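Sorting a Drawer's Worth of Kitchen Odds and Ends

Updated May 5, 2018

Clear a table first. If the top marks easily, cover it with something plain and light so small items show up. Wipe it down and keep a trash bag within reach.

Step 1. Pull out the flat things
Sheets of paper and cloth go first. Lay each one out and smooth it from the middle toward the sides. Creases that stay can be left for later.
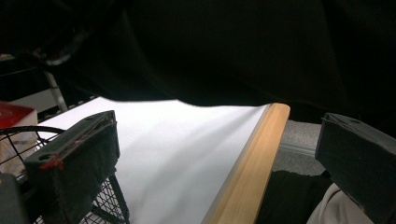

Marthinus Lekota wrote in to say he rolls his sheets on a cardboard tube after smoothing them, and that they take up less of the drawer that way. Rolling works well if the drawer is deep. Ours is a shallow Skoven, so we fold in half twice.

Step 2. Set out a basket
Wire mesh is easiest because crumbs fall through. Put the basket at the back of the table and the boxes in front of it. Long boxes, such as plastic food wrap, should lie flat until you know which ones fit. Check that each end flap closes.

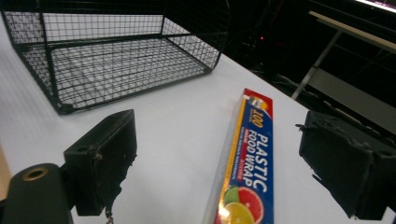 Step 3. Load the basket
Long boxes go in first, along the longest side. Fill the remaining space with bags and clips. Stop at about 80 percent full.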